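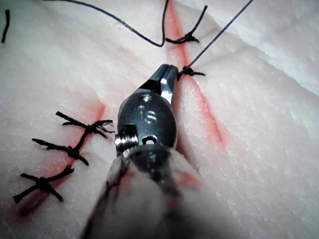 Marit Oldenkamp

Knots, Thread and Friction
Notes for week 4, course 2619

Okay, so last week we left off with the rope wrapped around the post and a lot of people looking at me like I had pulled a trick. I want to start there again, because pretty much everything this week grows out of it. If you missed the session, get the sketch from somebody who was in the room, then read on.

The post, one more time

You wrap a rope around a round post and hang a load on one end. With your hand on the other end you can hold a load much bigger than you could ever hold straight. Each bit of rope that touches the post presses on it, and wherever it presses, it drags. The drag on one little bit lowers the pull that gets passed on to the next little bit, and so on around. That means the effect multiplies. Say one full turn cuts the pull to a fifth (our rope on our post was close to that). Two turns cut it to a twenty-fifth. Three turns and we're down to 1 part in 125. With the 500 newton load on the far end, you need only four newtons in your hand after three turns, and four newtons is less than the weight of a half-liter bottle of water!

Two things people got wrong on the worksheet. First, the thickness of the post is not in the formula. I know it feels like it should be. A fat post gives you more touching length but presses less hard per inch, and the two cancel out. Second, the angle goes in as radians. If you put 360 in there you will get a number bigger than the universe, and please, if that happens, stop and look at it before you write it down.

From the post to the knot

A knot is a rope using itself as the post. I think that's the best way to carry it around in your head. Every place where one strand bends around another, you get a little bit of what we got on the post, and where a strand is pinched under another one you get some more. The knot holds if all that drag adds up faster than the pull does. It slips if it doesn't.

Take the overhand knot first. Tie one in your shoelace around a pencil and pull on both ends. It grips for a moment and then, as soon as you let go, it loosens. There's one crossing that matters and nothing pressing down on it. Now tie a second overhand on top. If you go the opposite way the second time (left over right, then right over left) you have a square knot, and it lies flat, with both ends coming out alongside the standing parts. If you go the same way twice you have a granny. It looks almost the same and the ends stick out crosswise. Pull on it a few times and it tends to creep.

Then there's the one with the extra turn in the first overhand, usually called a surgeon's knot. The second wrap gives the first half enough grip to stay put while you tie the next half. You know how you ask somebody to put a finger on the ribbon when you wrap a present? The extra turn is the finger.

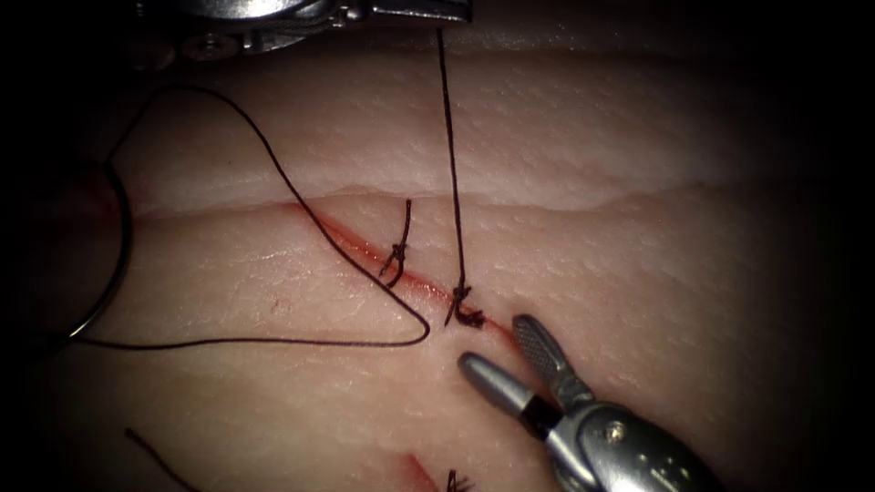 Two knots tied in dark thread on a practice pad. Note the short ends.

A word about ends. The tail you leave past the knot carries almost no load, but it gives the knot something to eat if it creeps a little before it settles. How much you need depends on how slick the stuff is. With cotton string you can get away with very little. With fishing line, leave more than you think and tie more throws.

Why thread doesn't just come apart

This is my favorite part of the whole term, so bear with me. Cotton fibers are short — mostly an inch or so. A spool of thread can be 500 meters long. There's no fiber running the whole length and there's no glue in it, so what holds it together?

Same story again. Twist a bundle of fibers and the outer ones wrap around the inner ones in a spiral. Pull on the thread and the spiral tries to straighten out, which squeezes the inside. More pull, more squeeze, more drag between fibers. With enough twist the fibers will snap before they slide, and with too little they just slide out past each other. You can feel this for yourself with a cotton ball. Pull it straight and it comes apart like nothing. Roll a bit of it between your fingers first, always the same direction, and then pull.

Too much twist is bad too. The fibers end up lying at such a steep angle that they're not really pointing along the thread anymore, and some of the strength goes to waste. So if you plot strength against twist you get a hill. The Umell yarn we use in the lab comes in three twists, one from each side of the hill and one near the top, and part of your job is to figure out which is which.

Plying is twisting two or more of those singles together, normally in the opposite direction. The two twists then work against each other and the yarn lies still in place of curling up on you. Look for the slant: if it runs like the middle of a Z it's Z twist, and if it runs like the middle of an S, S twist. Turn the yarn upside down and check. It doesn't change, and I'd like one sentence from each of you on why.

For the lab

We're in room 116, Monday, same time. Bring a shoelace (round if you have one, flat is okay) and something slick, like fishing line or dental floss. Hang weights on each knot in 200 gram steps and write down when it first moves as well as when it lets go. Those are two different numbers, and last year half the reports had only the second one.

Wait a little between steps. Creep is slow.

Reading: the Ramanauskas handout, first half. Skip the section on splices, we'll get to that in week 6. The Toker problem set is due at the start of lab, problems 1 to 5 and 8. On number 5 assume the post doesn't turn.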